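When I asked the prep lead at Markusora how she felt about sharing a room with a robot arm, she laughed before I'd finished. "Ask me in January and I'd have said hide my scale," she told me. "Now I mostly complain about the cables."

Markusora is a small test lab in Sotthorpe that does sample prep and weighing for food makers (crackers, cereals, that kind of thing). She's been there three years, and for most of that time her day was the same motion over and over. Pick it up, put it down, write the number. On a heavy day it was 300 samples! "My wrist knew before I did," she said.

The arm came in under a project they call Olon, set up with an outside shop named Kuroda. I wanted to know if anyone was scared for their job, and she didn't dodge it. "Sure we were. There are three of us on prep. You do the math." So far all three are still there, though the work has shifted. She spends 35 minutes each morning laying things out and checking the scale, and then a lot of time deciding what the arm should try next. She likes that part. Her coworker misses the quiet, and the radio, which got moved to the other room.

She let me hang around the big brown table while we talked, and I kept losing my place in my notes.

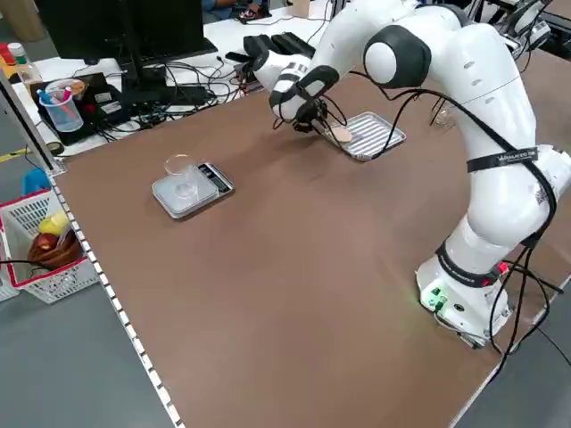
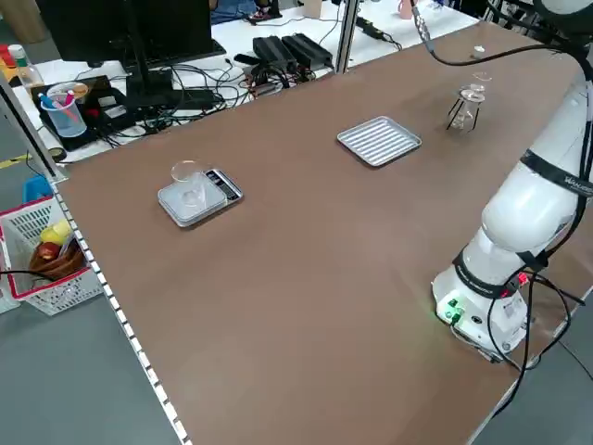

I asked what she'd want a manager to hear before buying one. "Talk to the people at the table first. We knew which jobs hurt." Kuroda's people did eventually sit down with prep, she said, but by then the first plan was already written and half of it got thrown out. She's still a little mad about that. She'd also like a raise, and said I could print it.

Posted 5/21/20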